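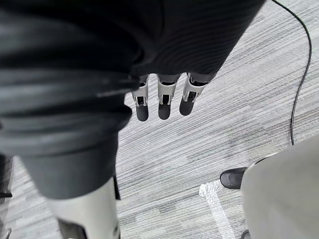 What's the best way to get a spilt bottle of water out of a low-pile carpet?
Ildikó Fülöp

Press down hard on it with a dry towel, swap the towel when it feels damp, and carry on until nothing more comes up. Don't rub, as that roughs up the pile. Then open the windows and leave it overnight with the furniture pulled back. Plain water shouldn't leave a mark on a clean carpet, so please don't go buying sprays for it! I've done a good many spills this way (two grandchildren, one of them very fond of emptying things) and the streaky grey carpet in our hall still looks quite decent.
Brorum 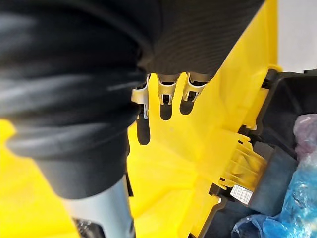 Heywood
Agree with the towel. If it's flavoured water, dab with a little cool clean water first, or you'll have a sticky patch that catches dirt. I left mine 15 minutes under a folded towel with some heavy books on top, lovely.

Vilier
hairdryer, but keep it on cool. And check the cap before you lie the bottle down, I never do.
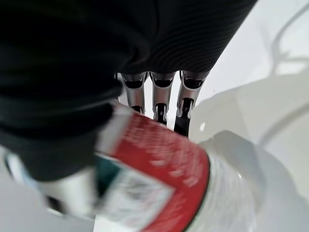

Water bottle with a red label, seen up close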